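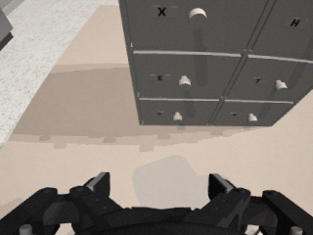
How do you label drawers so the whole family can follow it?

Posted by Zarei, 09/04/2022
Category: Home and storage

Hello everybody. We moved in March to a smaller apartment and all the small things of the household now live in drawers. Batteries, tape, sewing things, chargers, candles, medicine, keys for which we do not know the door. In the old place I had one closet for this and I knew it by memory. Now I open every drawer before I find the scissors.

I tried paper labels with words. There were two problems. First, my mother-in-law lives with us and she does not read English, and my children do not read her language. Second, the things change. I wrote "batteries" and after a few weeks there were balloons in it and the label was a lie.

So I am thinking about single letters, or colors, or small pictures. Does somebody have experience with this for longer than a few weeks? I rent, so I prefer nothing that leaves glue on the furniture. The drawers are painted, not raw wood. Thank you in advance for your time.

Bahman Pakzad
Member, 342 replies

Dear Zarei, I had nearly the same situation, with three languages in one kitchen, so I will write what we did. Please excuse the length.

We use one big letter on each drawer, and the letter does not mean anything. This was my wife's idea and I was against it. I wanted S for sewing and T for tools. But S is only sewing for the person who says "sewing," and for my father it is another word with another letter. When the letter means nothing, everybody learns it in the same way, like the number of a bus. "The tape is in K." After two weeks even my father said it.

The list of what is inside hangs on the inner side of a cupboard door. It is written in pencil. When something moves, you change one line on the list and the drawer keeps its letter. I think this would solve your problem with the balloons.

Some practical points:

Choose letters that do not look similar. We had O and Q at the beginning and it was a mistake. Also avoid M and W if the labels can be put upside down by a child.

Make them large and dark on a light ground, or light on a dark ground. On a dark drawer the black marker is hard to see in the evening.

For the glue, I used Viltum removable film. I cut the letters by hand. It came off from painted wood without marks in our case, but please test it first on the back side, and leave it there for some days, not only one hour. Paint is not always the same.

Colors we use only inside the drawer, for sorting. The children's drawer has a red box for building blocks and a green box for everything which is not a block. When a piece is both colors there is a discussion, but it is a short one.

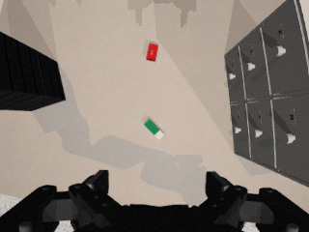
One red block, and one in green and white.

If your mother-in-law sees not so well, make the letter at least as high as your thumb is long. My father is 81 and he asked for this himself.

Nerkus

just throw half of it away, then you don't need labels :) we had 8 drawers of junk and now we have 2

Stokavden

I agree with Bahman about the list, but we did pictures and they are also good if you have small kids. My daughter drew them. A spool, a candle, a battery that looks more like a bottle. We put each drawing in a clear pocket and hung it on the knob with a string, so there is no glue at all. Of course this works only if your drawers have knobs. Ours got dirty near the stove and I change them sometimes. For medicine I would not use a drawer in any case, put it up high with a lock.

Comment from Zarei

Thank you all. The letter without a meaning sounds strange to me, but I see the reason with the languages. I will try it in the hallway first and use the strings in the children's room. The medicine is already moved. Bahman, may I ask, did you use printed letters as a pattern for cutting, or only your hand?

Comment from Bahman Pakzad

I printed them on normal paper in size 200, laid the paper over the film and cut both together with a sharp knife on a board. Tape the corners so it does not slide. The curved letters are more difficult, so I began with the straight ones such as L and T.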